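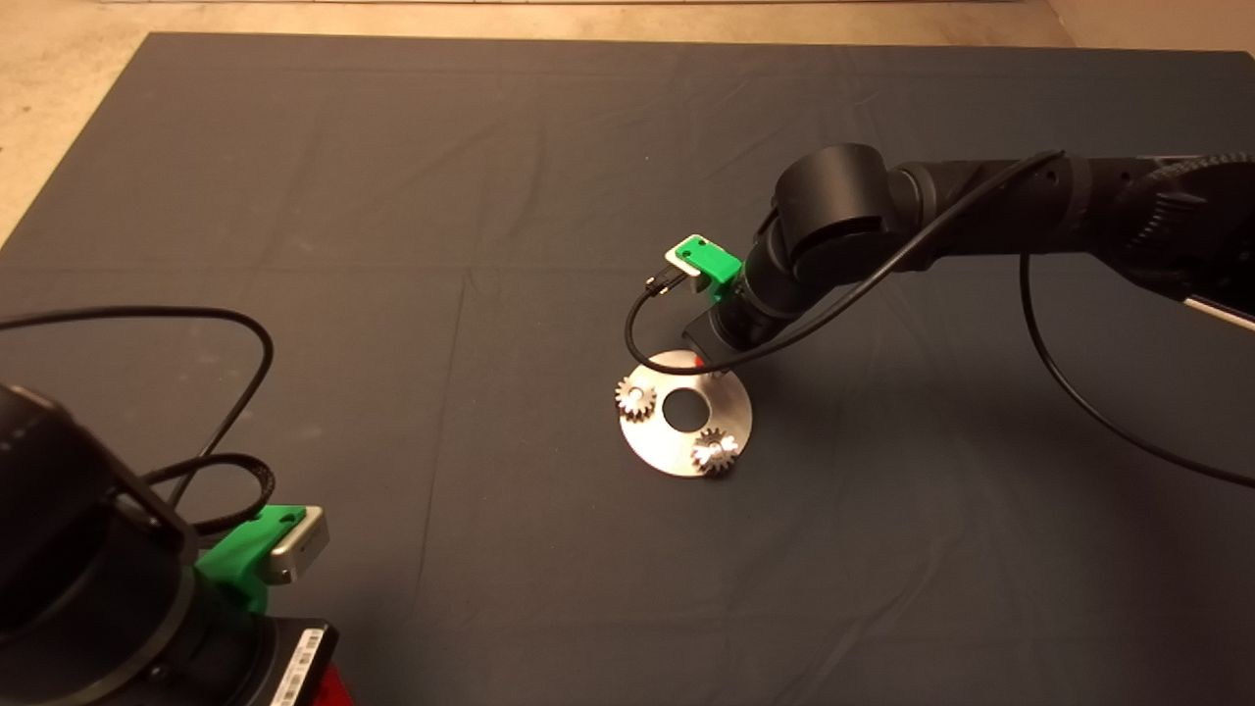

Work on the Grumton tower clock moved from survey to repair in this reporting period, and the grant is now mostly committed. The going train came down from the tower in two loads and is at the Uder workshop. Parts are laid out for sorting on dark gray cloth, the kind with fold lines that never quite come out, and each part gets a paper tag before it goes into a tray. The striking train stays in the tower until the new lifting beam has been tested. The parish has been told that the bell will be silent until December.

The condition of the movement is better than the 18-page survey suggested. The great wheel is sound. The escapement arbor is bent and will be straightened – we had budgeted for a new one. Two pivots on the strike side are badly worn and will need to be recut, with new bushings to match. The dials have not been touched yet. Paint samples from the north dial were sent to Paewai for matching and we are waiting on the result.

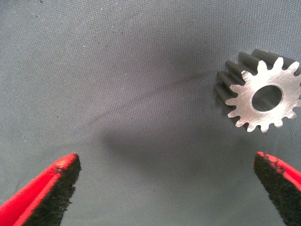 Žydrūnas Ots
Project Lead, Grumton Clock Repair
2023-06-27

Spending. The unplanned cost so far is $700 for access boards on the second landing, where the old floor would not take the weight of the frame. This was paid from contingency. The saving on the escapement arbor should cover part of it, but I have not counted that until the straightening is done. No other budget line has moved.

Small gears. The motion work behind the dials needs replacement gearing in places. We are looking at plain steel or brass stock gears where the tooth form allows, and cut-to-order wheels where it does not. A stock spur gear has a round bore through the center, so it still has to be fitted to the existing arbor. Sendau has quoted for the cut wheels and the price is within the allowance.

Public side. The open evening in the church hall went ahead. Brodie Ruddock gave the talk and took names for tower visits. We printed 700 leaflets and have a box left, which will go to the library.

Next period. Straighten the arbor, recut the pivots, and test the lifting beam. Scaffolding for the north dial is booked but the date depends on the roofers, who are still on that side of the building. We are not asking for any change to the payment schedule.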